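Riegel zum Kaffee: Nachbarschaftstreff Ellumer sammelt wieder

Ellumer. Der Nachbarschaftstreff in der Skomikstraße nimmt ab sofort wieder einzeln verpackte Riegel, Kekse und andere haltbare Kleinigkeiten an. Sie werden beim offenen Kaffeetisch am Nachmittag ausgegeben und den Besuchern auf Wunsch auch mit nach Hause gegeben. Das teilte der Trägerverein Brerketano am Mittwoch, 20. März 2002, mit.

Im vergangenen Jahr kamen bei der Sammlung 4.000 Packungen zusammen. Die meisten stammten aus privaten Haushalten, ein kleinerer Teil vom Lebensmittelhändler Ruotsalainen, der auch diesmal wieder eine Kiste neben der Kasse aufstellt. Offene Ware und Selbstgebackenes kann der Treff nicht annehmen. Jede Packung muss verschlossen sein und noch mindestens 40 Tage haltbar. 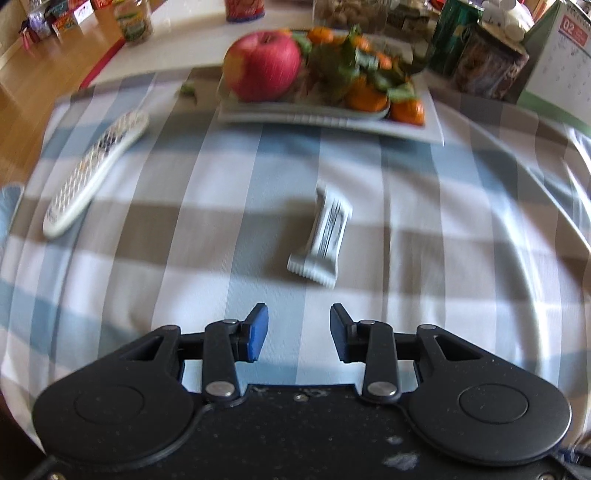 Einzeln verpackt sei schön und gut, meinte Elsie Staniforth, aber die Schrift auf den kleinen Packungen könne am Kaffeetisch kaum jemand ohne Brille lesen. Sie wünsche sich ein Blatt an der Wand, auf dem steht, wo Nüsse drin sind und wo nicht. Brerketano will das aufgreifen. Eine Liste mit den häufigsten Sorten soll bis Mai aushängen – in großer Schrift und auf Deutsch, Arabisch und Tschechisch. Um die Übersetzungen kümmern sich Samer Nasrallah und Vlastimil Zeman.

Am Kaffeetisch selbst ändert sich wenig. Gedeckt wird weiterhin mit Stofftischdecken, Kaffee und Tee kosten nichts. Wer etwas geben möchte, findet die Spendendose am Eingang. Zum letzten Termin kamen 117 Besucher, so viele wie noch nie seit der Eröffnung. Für größere Gruppen bittet der Verein deshalb um vorherige Anmeldung.

Abgegeben werden können die Packungen zu den Öffnungszeiten des Treffs im Erdgeschoss, Zimmer 3. Größere Mengen nimmt Georges Khalaf nach Absprache auch am Hofeingang entgegen.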